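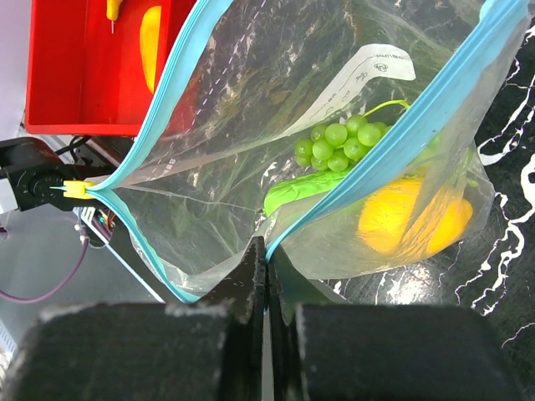 Figure 1. Clear zip-top bag with a blue zipper, open.

Household Food Storage
Unit 4: Keeping Fresh Produce at Home
Handout for enrolled students

Last updated: 2018-12-03

4.1 Scope of the unit

This unit covers the storage of whole and cut fruit and vegetables in an ordinary kitchen. Meat, fish and dairy products are treated in Unit 5. Students should have read the introductory handout on spoilage before the lecture and should bring the Karkard storage chart, which will be used in the practical session.

4.2 Produce after harvest

Fruits and vegetables remain alive after they are picked. They take in oxygen, give off carbon dioxide and water, and slowly use up their stored sugars. This process is called respiration. Its rate differs widely from one crop to another: asparagus and broccoli respire quickly and decline within days, while onions and potatoes respire slowly and can be held for months.

Temperature is the main control available to the household. Most leafy vegetables keep best just above freezing. Crops of tropical origin are an exception. When held for long below 50 °F, many of them suffer chilling injury, which shows as pitting, dull skin or failure to ripen — damage that often becomes plain only after the fruit is returned to room temperature.

4.3 Ripening and ethylene

Ethylene is a gas that plants produce naturally and that speeds ripening. Fruits that continue to ripen after harvest, such as apples, pears, bananas, mangoes and tomatoes, are called climacteric. Citrus, grapes and strawberries are non-climacteric and should be bought ready to eat.

Climacteric fruit should be kept apart from lettuce, cucumbers and other crops that are harmed by ethylene. Where quicker ripening is wanted, the fruit may be placed in a closed paper bag and inspected daily.

Figure 2. Two climacteric fruits, a banana and a mango, on a red tray.
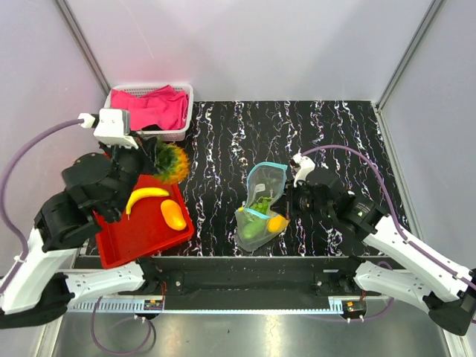
One student asked in the July session whether a banana that has gone black in the refrigerator is still safe to eat, and whether it would be better to leave the whole bunch out until it spots. The skin darkens in the cold well before the flesh is affected, and a ripe banana may be refrigerated for a few days without loss of quality. Green bananas should be left at room temperature, as they may not ripen properly once chilled.

4.4 Moisture and packaging

Loss of water causes wilting and shriveling. Free water on the surface, on the other hand, favors mold. Packaging must strike a balance between the two. Perforated bags suit most vegetables held in the refrigerator. Sealed bags suit cut produce, which must always be refrigerated, and produce intended for the freezer. Mushrooms keep better in paper.

Berries should be washed only when they are to be eaten. Leafy greens may be washed in advance if they are dried thoroughly before storage.

4.5 Practical exercise

Each group will receive 400 g of spinach, divided into equal portions, and will store them by the Brakis method and the Cimel method as set out on the chart. Portions are to be weighed at the start and again after 14 days. Record weight, color and odor on the form provided — do not taste the samples. The refrigerator is to be set at 34 °F and the setting entered on the form.

4.6 Reading

Lo, Produce in the Home Kitchen, chapters 3 and 4. The section on root cellars is optional.

Written reports are due at the first meeting of Unit 6.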